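08/09/2020. Small bedroom, continued. Bed stays against the same wall until the Goketti shelf arrives; order no. 3272, delayed since July. Striped spread on, polka dots and cartoon print, washed at 40.
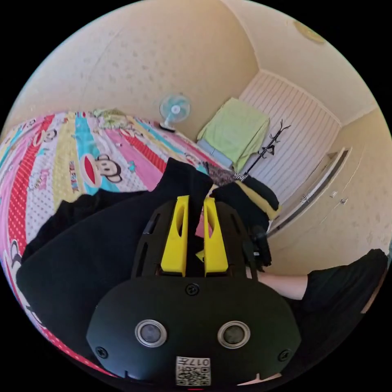

Measured the gap by the door: 211 cm floor to lintel. Shelf clears it upright. Judit Pintér wants the spread kept for the guest bed. Agreed. Paid Fekete 1793 for the blind and the brackets, receipt in the blue folder.

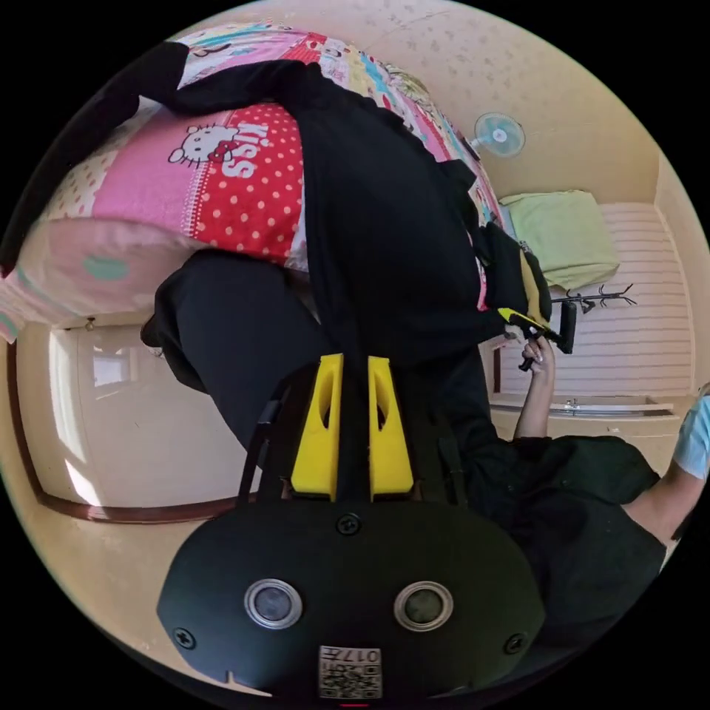 Bed quilt, Hello Kitty panel with "Kiss" beside it.

Brackets tomorrow. Call Katalin Halász re: drill.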